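Urham Community Orchard: how we're getting on

Hello again, and thank you for the second half of the grant, which landed just in time for the fencing bill. I promised Gualtiero Amato I'd keep this one shorter than the last, so I'll try!

The trees

We planted 22 in the end, mostly apples with a few plums along the north side (the damsons never arrived and Van Hecke have refunded us in full). All but 2 have come into leaf. The pair we lost were both by the gate where the water sits, and I'd like to put a quince there instead if you're happy for the money to go on that.

Watering has been hard going. It was dry right through to August and the tap by the road has hardly any pressure, so we've been filling cans from the Kavance yard on Tuesday evenings. They've been lovely about it.
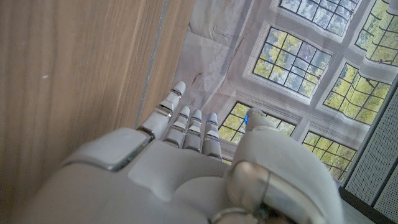

Money

We've spent £397 on stakes, ties and rabbit guards, a bit over what I'd put down, and around £300 on mulch. The fencing came in under, so the two more or less even out. Tullio Greco has all the receipts and will send you copies.

What's next

Pruning over the winter, with a morning's teaching first so we don't all hack away at once. Then a proper water butt, and labels for the trees, which people keep asking for. I've had one quote from Hevari for the labels and am waiting on another before I bother you with figures.

Do come and see it if you're passing, the gate's never locked before six.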